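Ticket 823: Prutavik thermostat drops off Wi-Fi overnight
Status: Solved
Product: Prutavik room thermostat, Fevgate hub
Opened by: Illa Guesthouse

Problem as reported

The thermostat in the back bedroom goes offline every night and comes back by itself in the morning. The room is cold by the time guests wake up. The other rooms are fine. The hub shows error 258 next to the bedroom unit.

First reply

Thanks for writing in, and for including the error code! Code 258 means the hub sent a request and got no answer before the time limit. Please try these first:

Put in fresh batteries, even if the app says the old ones are good.
Open Settings, then Devices, then Bedroom, and write down the signal reading during the day and again late at night.
Check that the hub is on firmware 4 or later.

Customer reply

New batteries are in and the firmware is up to date. Signal is good all day and falls to almost nothing after the last guests turn in. I moved the hub one shelf higher and got one good night out of it, then the same trouble again. I love this thing when it works, so I'd really like to get to the bottom of it.
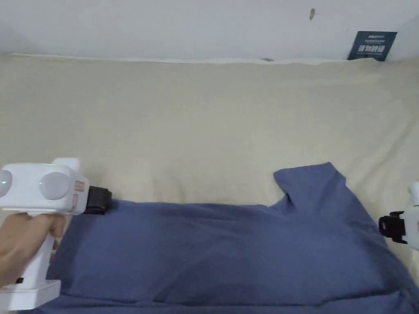
Posted by Baysal Support Desk | Dec 30, 2019 | Filed under: Heating, Connection problems

Great notes, and that night reading is a huge clue! A signal that drops at the same time every evening nearly always points to something being switched on or closed. Could you check two things for us? Is the bedroom door shut at night, and is the router set to change channels on a schedule?

Customer reply

Yes to both! The door is a heavy fire door and stays open all day. The router also had "auto channel, nightly" turned on, which I had never noticed. I set it to a fixed channel and left the door alone. Three nights now with no dropouts and a warm room every morning!

Fix

Turn off nightly channel changes on the router and pick one fixed channel. Restart the hub, wait 30 seconds, then wake the thermostat by pressing the dial. If the signal is still weak with the door closed, move the hub into the hallway.

We're adding the router setting to our April checklist. Please reply on this ticket if code 258 shows up again.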